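Best book on lower-league soccer?

flirnwood_end
Looking for something on a club nobody's cousin supports. I finished Xavier's history of Stinthorpe Town and it spends 31 pages on a drainage dispute. Loved it.

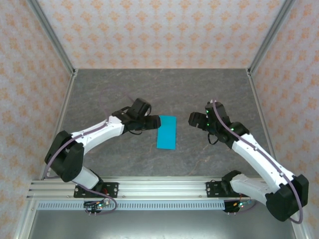
Must have bad weather in it. No memoirs by strikers.

diltmont17
Drainage was the best chapter. The promotion season gets three paragraphs, and one is about parking.

left_back_larry
Disagree. I quit at chapter 3. Try Jarlath Ní Bhriain's book on goalkeepers.

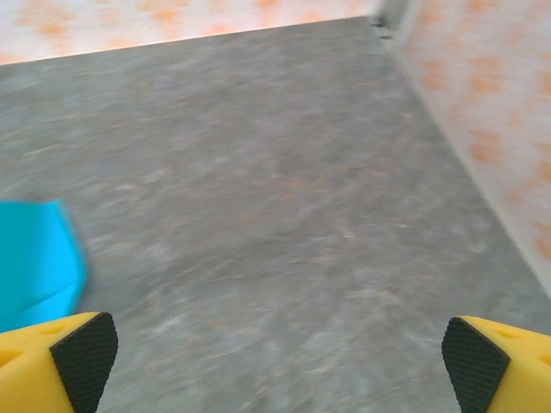

Reply from flirnwood_end
Does it rain?

Reply from left_back_larry
Through most of March.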